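### 4.2 Bulb handling with the Astik add-on

Urneo sells the Astik grasping package as ready for household objects "out of the box." We are not convinced. The vendor's sheet lists 1,000 grasps but never says how many involved glass, or what counted as a success. Our own log has 414 attempts, 35 of them on lamps – too few to settle the matter, though enough to make us doubt the claim. Cables on the table were left in place (Figure 2).

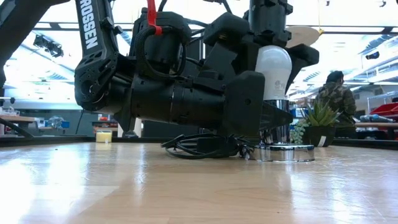
**Figure 2.** Gripper beside a frosted bulb on a chrome lamp stem, with black cables on the tabletop.

We report lamp trials separately from the rest.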